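Search this site
Enter keyword Go

Skurnora Live Music Program
Progress report to the funder
2025-01-26

1. Concerts and attendance

The program presented its autumn season as set out in the grant agreement. Total attendance reached 2320, against a full-year target of 4000. The two evenings by the Fumari quartet sold out in advance, and the singer-songwriter series drew its largest audience since it moved to the smaller hall. Weekday shows sold less well, and door sales were weak whenever the opening act had not been announced by the time tickets went on sale.

2. Touring support

Travel grants were paid to 50 musicians during the period. Most used them for short regional tours in support of new recordings. Two awards were returned after dates were canceled, and the money has been placed back in the travel fund.

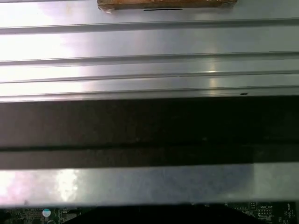

Artist fees were paid within the agreed term in all but one case, where the booking agent had supplied incorrect bank details. Boglárka Major, program manager, has since revised the contract form so that payment details are confirmed at signing.

3. Next period

Spring bookings are nearly complete. The outdoor concert planned for August still requires a noise permit, and the application is in preparation. We request approval to move the unspent printing budget to artist lodging. A revised budget is attached.

Related items
Travel grant guidelines
Spring concert listings
Previous progress report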